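Notebook, bench 2, zipper pouch comparison
14/10/2026

Picked up from where Hemi Ruawai left the notes. His last line was "left fingers slip on vinyl, try the narrow tips," so the narrow tips went on this morning. Screws to hand tight plus a quarter turn. Two of the old ones were chewed up and went in the bin. Someone please order more before we run out in the middle of a series.

What we want to know: which finger pair to keep for the flat goods job for Wirkuditz. They ship document pouches with a slider zipper, and the cell has to open them, take the sheet out and close them again. Today was only the opening. Taking out the sheet is another day, and Khang Tô has his own ideas about it.

Finger sets tried:
A — the wide pads, as delivered
B — narrow tips, angled, from the Flollomden order
C — narrow tips with a flat end on the right arm only, B on the left

Controller on both arms is the Derkach one, firmware unchanged since May. Same gripping force for all three sets. I did not touch the speed limits. Camera is fixed and was not moved between sets, so the clips can be laid over each other if anyone wants to do that.

Start position: pouch flat on the table, turned so the zipper runs diagonally, slider at the right end. Left arm goes for the far end of the zipper, right arm goes for the slider. Same pouch all day. The sheet in it has the dark streak across it, which I left alone because it gives the tracker something to hold on to besides the green line.

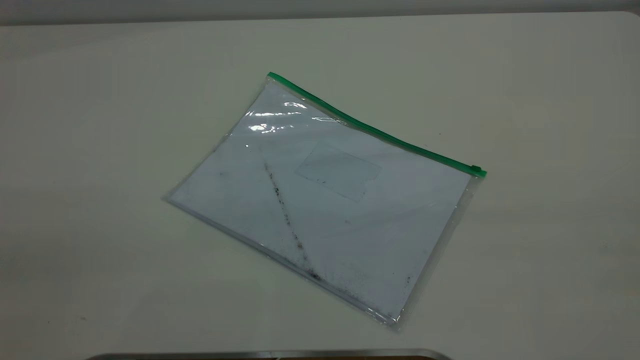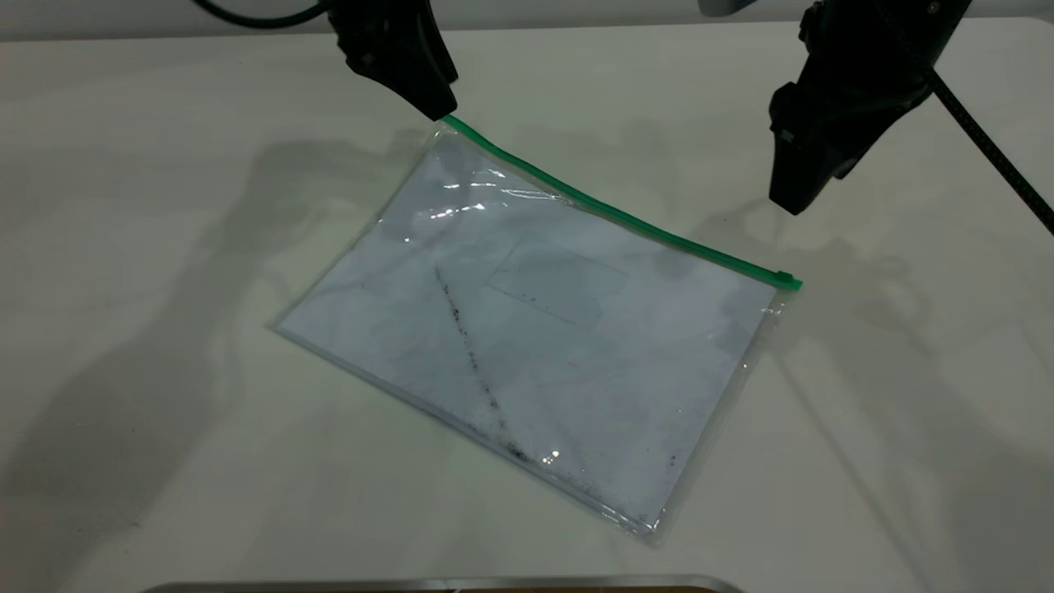

Set A first. Wide pads come down on the film and push it along the table. When the pad does get hold, it takes the zipper and a good deal of film with it, and the slider won't run over the bunched part. Stopped early with this set. I don't think more tries would change anything.

Set B. Left hand much better. The tip gets under the corner if the approach is low enough, and the pinch holds while the other arm moves. On the right, the angled tip rides up over the slider tab about every other time. Anahera Hollis watched a few and thinks the tip is meeting the tab on its corner. She suggested turning the wrist a little so that it lands square. Tried it, it helped, but the wrist then gets close to its joint limit and the planner complains.

Set C. Best of the three. Flat end on the right sits against the tab and pushes it along in one go. Left stays as in B. Two failures that I saw, both at the start, both with the left tip coming down short of the corner. I put that down to the vision side and not to the fingers.

About the vision. The detector finds the green zipper without trouble. The pouch outline is another matter. Clear film on an off-white table gives it very little, and the wrinkles under the zipper throw glare that it sometimes takes for an edge. Edeltraud Ortner has trained on 3,752 frames so far, and she says glare is the weak part of the set. Exposure was at 1,000 microseconds, brought it down a step, glare got smaller but the film edge went with it. Put it back. A polarizing filter might be worth the money. I will ask.

Arm shadows also matter more than I expected. When the left arm comes over, its shadow lies across the table and partly under the left side of the pouch, and the confidence for the lower left corner drops. For now the corner position is frozen before the arms come in. That works as long as the pouch doesn't slide.

Numbers for set C only, the others were not run long enough to be fair: 57 tries logged, 26 of them with the lowered exposure. I have not split the results yet. The log is on the shared drive under Grikarance, folder "pouch," and the file names carry the set letter.

Small things:
Braided cable on the right arm pulls when the wrist is turned past halfway. Needs a longer loop or a clip higher up.
Leave the metal tray at the near edge where it is. Kylie Tamihana's place routine starts from it and she measured it in yesterday.
Left gripper makes a click on closing. It did that with set A too, so it isn't the tips. No effect on the pinch as far as I can tell.
The emergency stop on the bench side is stiff. Reported.

Next:
Set C again with the pouch turned the other way, slider on the left. I expect the flat end will have to change arms.
Lower approach height for the left tip, in small steps — stop if the tip touches the table, the force reading is slow to react.
Ask Wirkuditz if all their pouches have the same slider tab or if there are other shapes. If there are, the flat end may need to be wider.
Try closing. Khang thinks closing will be easier than opening. I don't, the far end has to be held flat while the slider comes back, and the left tip has nothing to pull against.

Set C is still mounted. Please don't swap the tips before Hemi has had a look at them.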